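Home Topics Ask Unanswered Members Log in

Teaching by hand: my recordings look fine to me but the robot fumbles the pick-up

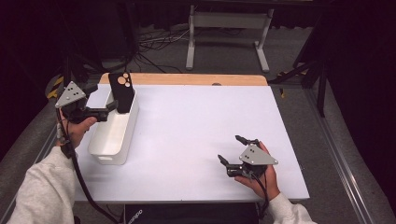
I've been trying for a few weeks now to teach a two-armed robot to lift a phone case out of a bin and pass it from one side to the other, and I'd be ever so grateful for some advice, because I'm starting to go round in circles. I don't drive the arms at all while I'm teaching. I hold a pair of hand-held grippers, one in each hand, do the job myself, and the recordings go off to be trained on overnight. The case is a black one and it stands up in the white bin with its back facing outwards, leaning a little, so the top half pokes up above the rim and I can come at it from the side with my left hand. The right one waits over the white board with its jaws open, ready for the handover. It feels perfectly natural when I do it! But when the robot (we call ours Bisto) has a go, it gets to the rim of the bin, dithers, and then closes too early and knocks the case flat. Once it's flat it hasn't a clue.

So far I've made 295 recordings. I threw away the ones where I dropped the case or changed my mind halfway, and that left 224. I've kept the bin in more or less the same spot towards the left of the board, thinking that would make things easier to learn. I've also been pausing just before each grab, to be careful and tidy about it, and I do wonder now whether that was wise. Is it simply a matter of doing more, or am I teaching it something daft? I don't mind putting the hours in, but I'd rather not spend them making the same mistake over and over.

Posted by stando_bench, 4 April 2026

3 replies

Dura

Oh, I do feel for you, I had almost exactly this last November with a soap dish. I'd look very hard at that pause before you go and record anything else. When you stop by the rim and wait, you know why you're waiting, but all the robot gets is a long stretch where the picture hardly changes and the gripper does nothing, and then for no reason it can see the jaws shut. So it learns to hover, and the closing comes at more or less any moment. Dithering and then grabbing early is just what you'd expect from that.

What worked for me was doing the whole thing in one smooth go, a bit slower than I'd do it in the kitchen but never quite stopping. Go in, let the jaws come either side of the edge of the case, close, lift. If you catch yourself hesitating, bin that one and start again. I'd also trim the still bits out of the recordings you already have, if your software lets you, before giving up on them. I saved 164 of mine that way and was very glad not to have to redo them.

The other thing is the knocked-over case. You say it hasn't a clue once it's flat – well, has it ever been shown? I'd do a good batch where you start with the case lying down, or leaning the wrong way, and you put it right and carry on. I used to throw out all my fumbles as well, and I wish I'd kept the ones where I recovered nicely. Keep the drops where you gave up out of it, though.

And do move the bin! A couple of inches either way, turned a little, handle end towards you and then away. I know it feels as if you're making life harder, but with the bin always in one place it may not be looking at the case much at all, and then the least little nudge throws it off.

javier_h

just do more. mine needed 1,141 before it was any use

Pemberley Bench

I agree with nearly all of what Dura says, and I'd go easy on the "just do more" advice until the pausing is sorted out, or you'll have a great many pauses. Two small things to add. Check your cables. If one pulls on your wrist as you reach, you'll be making a funny little curve to get round it without noticing, and the robot will copy the curve very faithfully. I loop mine loosely so there's plenty of slack, and I have a stretch through the full reach before I press record.

Then there's the waiting hand. Mine used to drift about while the other one was busy, because I was concentrating on the pick-up and forgot I had a second arm. Choose a resting place for it and go back there each time, and only set off for the handover when the case is properly clear of the rim. You can shift the resting place a bit between sessions. Also, is your case very dark inside the bin when the lights are low? I'd try a few recordings with a lamp on and a few without, and keep both.

Do come back and tell us how Bisto gets on with it, I'd love to hear.

stando_bench

Thank you all so much, this is a great help. I watched a dozen of my recordings again over a cup of tea and the pause is in every single one, some of them nearly two seconds long. I'm going to trim what I've got, then do a fresh lot with the bin moved about and the case starting flat in some of them. The lamp is a good thought too – I'd only ever recorded in the mornings.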